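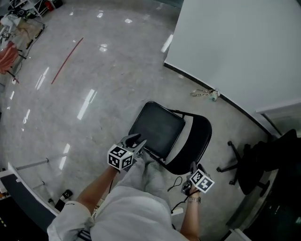
Larach, 14 February 2020

Student Projects board > Manipulation > Folding chair task, hand-held grippers: marker dropout and how to score it

ncheetham
I supervise the final-year group working on the folding chair task. The aim is a set of human demonstrations for opening and closing a folding chair with two hands, later replayed on the Irden arms. The grippers are hand-held, each with a marker cube below the fingers, and pose is taken from the cubes. The operator in the photo is doing the seated variant with the chair already open.

The set stands at 192 demonstrations. Of those, 113 have continuous tracking on both cubes from start to finish. The rest have at least one gap on one hand. The gaps cluster where the operator reaches for the rear leg and the wrist rolls over.

Two questions. First, is it reasonable to interpolate short gaps and keep the demonstration? Second, has anyone compared seated and standing operators for this sort of object?
Natalie Cheetham

pant_user
What do you call short? We used 200 ms as the limit on our drawer project and threw out anything longer. Linear on position, slerp on rotation.

ncheetham
We had not fixed a limit. Most of ours fall under 200 ms but the ones at the rear leg do not.

offset_zero
I would not interpolate at all during contact. In free space the hand moves smoothly and a straight line between two poses does little harm. Once the fingers are on a tube the path is set by the hinge, and a straight line cuts across the arc. Replay that on a stiff arm and you will load the chair frame or lose the grip.

pant_user
For 200 ms the difference between chord and arc is a millimetre or two at the speed people fold a chair. The finger compliance takes that up.

offset_zero
Depends on the fingers. It also depends on the student. Some of ours slam it.

trestle
Agree with offset_zero on contact, but dropping the whole demonstration is wasteful. Split it into approach, grasp, fold and release, and score each segment separately. A gap in the fold then costs you the fold only.

Other thing to check is the floor. Glossy tiles under strip lights gave us false corners in the detector until we raised the minimum marker size. You have long reflections running right across yours.

ncheetham
Minimum size was left at the Statel default. I will get one of the group to rerun detection with it raised before we argue about interpolation.

On the second question, we have standing data as well. Same room.

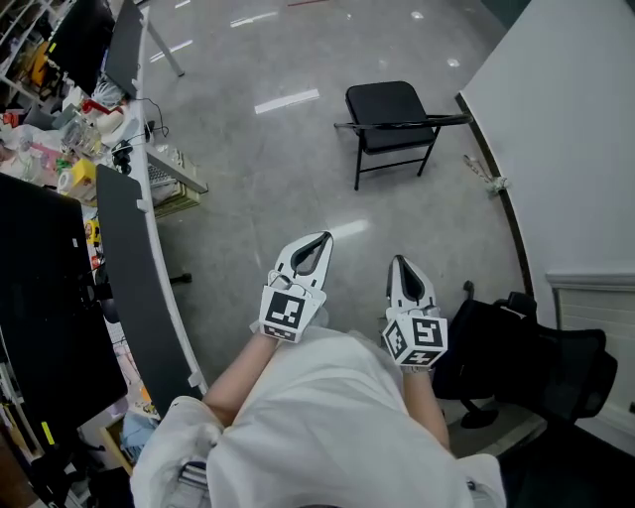

Standing variant, both grippers forward, chair folding task.

trestle
Grippers are angled slightly towards each other in front of the operator there. Do you get the IDs swapped between left and right?

ncheetham
No swaps logged. Each face has its own ID and the two cubes share none.

kbelt
Standing is better in my view. Seated, the knees limit how far the elbows can drop, so people lift the wrists and tilt the cube away. You also get the trousers in view for most of the recording.

offset_zero
Disagree. Seated fixes the height of the head and shoulders, which makes demonstrations comparable between operators. Standing, a tall student and a short one give you two different approach angles to the same seat edge. If the arms are mounted on a fixed base, seated is nearer to what they will do.

kbelt
Only if the base is at seated height. Is it?

ncheetham
Irden bases are on a bench, so nearer to standing. The seated set was the students' choice and I did not object at the time.

kbelt
Then I would train on standing and keep seated as a test set.

pant_user
Or mix them and label the variant. Variation in approach angle is useful if you have enough data. 192 is thin for that, though.

offset_zero
Too thin. Pick one.

ncheetham
Detection has been rerun with the larger minimum size. There are 1104 gaps across the whole set, counting both hands, and that is lower than before. The remaining long ones are still at the rear leg, so the reflections were not the cause of those.

Plan is as follows. Segment as trestle suggests. Interpolate under 200 ms in approach and release only. No interpolation in grasp or fold. Standing for training, seated held back. The group will write up both the raw and the segmented counts so the examiners can see what was removed.

pant_user
Still think you are too strict on the fold, but it is consistent. Please post the replay error per segment when you have it.

trestle
For the rear leg, try having the operator take it with the palm facing inwards. Ours held tracking better that way.

ncheetham
Noted, will try it with the next batch in the last week of February.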